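Sarkside Launches Vuron, a Bill Calendar for People Who Hate Spreadsheets

2 December 2018 – Hi, I'm Donnie Drummond, and I run Sarkside. Today we're opening up Vuron to everyone, and I'm pretty excited about it!

Vuron is a budgeting app, but a small one. You tell it when you get paid and what bills you have, and it shows you how much you can spend before the next payday. It won't try to sell you a loan or a credit card. I got into this after years of paying late fees on bills I had the money for (my phone bill, mostly – I just kept forgetting).

We started testing in September with 200 people, and they sent us 900 comments. I read every one. The biggest request was shared bills, so Joonas Valtonen, our lead developer, built that first. Now 2 people in the same home can split the rent or the electric bill and each see their own half.
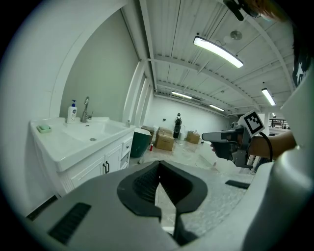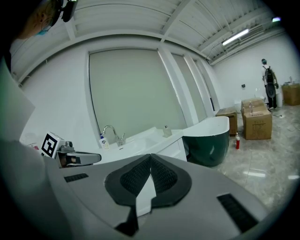

Gray housing with black vents, seen in both photos.

The basic version is free. The paid plan costs $3 a month and adds shared bills and a yearly report you can print. You can cancel from the settings page, with no phone call needed.

We're also working with Stoltia, who will handle customer support in English and Thai. Somkiat Nuchit is heading up that team. "People get nervous when they ask about money, so we answer in plain words and we don't rush them," Somkiat told me when we signed the deal.

Next on my list is a weekly email summary – plenty of testers wanted one, and I do too. I don't have a release date for it yet.

Vuron does not hold your money or give financial advice. Please talk to a licensed adviser before making big decisions.

Press contact: Noel Tagle, Sarkside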